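Handheld gripper sessions: table rules and how to run a take

These are the working rules for anyone recording with the handheld grippers at Clulley. Read them before your first shift. Bezawit Araya keeps the current version, so send changes to her.

Before you start

1. Sign in on the sheet and write the task number at the top of your page.
2. Take off watches, rings and bracelets. Push long sleeves above the elbow.
3. Open and close each gripper fully, 7 times. If either one sticks, put it down and fetch the other pair.
4. Run each cable down the outside of your hand and off the near edge of the table. Cables must not cross in front of you.

Setting the table

5. Put out only the items on the task card. Phones, pens and drinks stay off the table.
6. For basket tasks, the basket goes on the far half of the table and starts empty. The cup goes in front of it, near the middle, with its lid on.
7. Hold both grippers low on your own side, one left and one right, jaws open and facing inwards. Keep still for two seconds before you move.

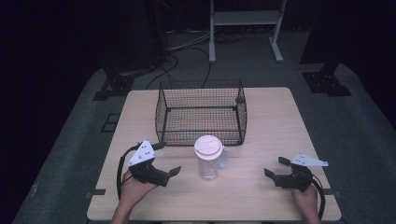
During the take

8. Move at the speed you would use to clear a table at home. Do not rush to fit in more takes.
9. Touch the items with the gripper fingers only. If your hand or sleeve touches one, stop and mark the take as bad.
10. A dropped item can be picked up again if it is still on the table. If it lands on the floor, end the take.
11. Do not talk to other people while recording.

After the take

12. Mark it good, bad or unsure. "Unsure" is fine, and Mulugeta Kassa checks all of those on Monday.
13. Move the items to new starting spots within the area on the card.

Limits

Nobody records more than 200 takes in a shift, including the bad ones. Stop earlier if your wrists ache. The Ambaye set needs 700 good takes per task, and there is no bonus for finishing early.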